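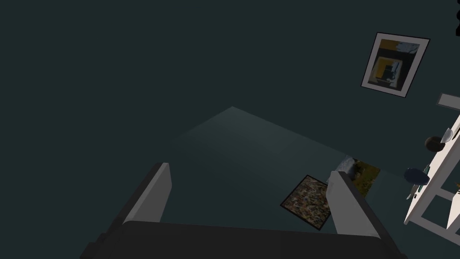 Gripper view in the sim room, fingers open, rug ahead. Budget season starts from this seat!

1/ Okay, thread time. We're planning our first arm purchase for the Zivberg workshop and I have been living in spreadsheets and simulation for weeks (loving it, mostly). Sharing the numbers while they're fresh.

2/ The big decision was sim first, hardware second. Every grasp we want gets tried in a rendered room before we ask for a cent of arm money. Floor, rug, white shelves with small stuff on them, a picture on the wall. Plain room, lots to learn.

3/ Shelves are the reason I'm now shopping for reach before payload. Our parts are light! What hurts is coming in at an angle past an upright with two wide fingers. I moved 400 dollars from "spare motors" to "second set of fingers, narrower" and I feel great about it.

4/ Quotes so far: Girer wants a 50 percent deposit and a 90 day lead time. Tanguy ships sooner but the wrist camera is extra, and so is the mount, and so is the cable (the cable!!). Read the accessory page before you compare totals.

5/ Line item I'd missed completely: compute. We logged almost 276 hours of sim time in October and that was with one room and one gripper. If you're writing a plan, give it its own row.

6/ Also put in floor space. Arm, table, fence, and a place for a person to stand and reach the stop button. We taped it out on the real floor and had to move the drill press.

7/ Still open: do we rent from Movier for a season and buy after? Monthly cost is higher than I'd like, but they swap grippers for free and I keep changing my mind about fingers.

8/ If you've bought a small arm for shelf picking, tell me what you forgot to budget for. I have one blank row left and I want to fill it before the order goes in.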